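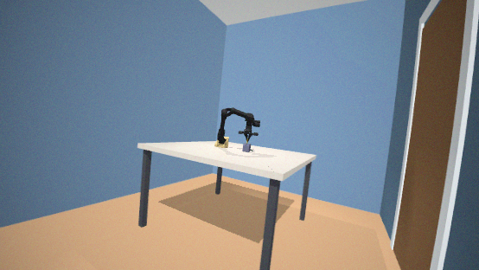

Restoration Notes: The Shimada Sound Cartridge

December 2025

The Shimada cartridge received for restoration in February has been returned to service. Examination of the board established that the original sound chip had been replaced at an earlier date with a Pralico part, which accepts the same commands but produces a noticeably thinner bass. A matching chip was obtained from Firden for 80 dollars. Two capacitors were also replaced, and the edge contacts were cleaned.

Readers who own the Leltdale edition should note that its board is wired differently and that pin 20 must remain unconnected. Fuseini Issahaku kindly supplied a scan of the service manual, in which the relevant diagram appears on page 189. Recordings made with both chips will be posted separately.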